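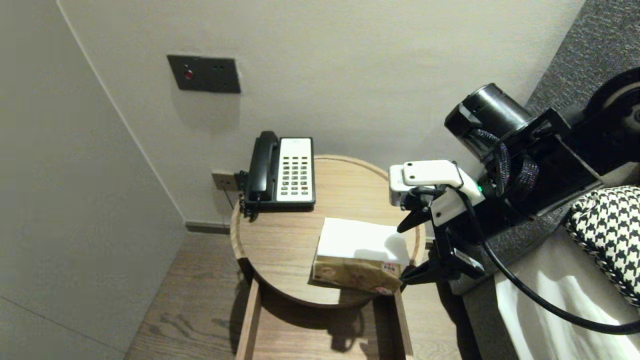

I gave up my mobile in April, for nine days, and the first thing I missed was being able to ring my mum from the bus. The second was the alarm clock! I'd booked a room at the Skenis for the middle stretch (room 405, lovely quiet corridor) and found myself oddly pleased by the desk telephone on its little round table, black handset, rows of grey buttons and all. I rang reception for a wake-up call at seven and felt like someone in an old film.

After that I got bolder. I rang the cinema in Flelach - a real person answered - and then my sister, whose number I had to copy out of an old diary. We talked for ages, mostly about her knees. I've got my mobile back now, and I still haven't learned her number by heart.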